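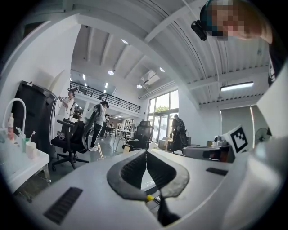 Riltwood Sit-Stand Desk: Review After Two Winters

The Riltwood is a motorised sit-stand desk sold flat-packed in two cartons. I bought the wider of the two tops in the pale ash colour and paid $441 on sale, delivery included. It has been in daily use since then, mostly for computer work and a fair bit of paper sorting.

Assembly

The frame goes together with one hex key, supplied. The top has pilot holes but they are shallow, and I ended up drilling them out slightly before the screws would bite straight. Allow an afternoon. The instructions are drawings only and step 19 shows the cable tray facing the wrong way. If you follow it you will be taking the tray off again -- I was.

You need a second person to flip the desk onto its feet. It is heavy, and lifting it by the crossbar alone will bend the control bracket.

Daily use

The motor is quiet enough to run during a phone call. It starts gently and stops a touch abruptly, so a full mug of tea will slop. There are four memory buttons. I use two of them and have never bothered setting the others.

At sitting height the desk is solid. At full standing height there is some side-to-side wobble when typing, and more if you have a monitor arm clamped to the back edge. Moving the arm closer to the middle helped. A Munteanu desk I used at a previous job was steadier, but it was priced at $1,565 and I would not pay that for a home office.

The finish has held up well on the flat. The front edge has worn dull where my forearms rest, and there is a small chip at the left corner from a vacuum cleaner. Texta wipes off with metho. Coffee rings come off with a damp cloth if you get to them the same day.

Faults

The handset stopped responding once, on a Sunday, and showed an error code that is not in the booklet. Unplugging it at the wall and holding the down button until the legs reset fixed it. It has not come back. Westhorpe, the shop I bought from, answered my email the next morning with the same advice.

The cable tray is too small. It will take a power board and not much else. I replaced it with a Drekport mesh one, which needed new screw holes.

Verdict

Good value at the sale price, less so at full price. Taller people who stand for most of the day should try one in a shop first and lean on it. For anyone who mainly sits and wants the option, it does the job. I would buy it again, without the matching drawer unit, which sticks.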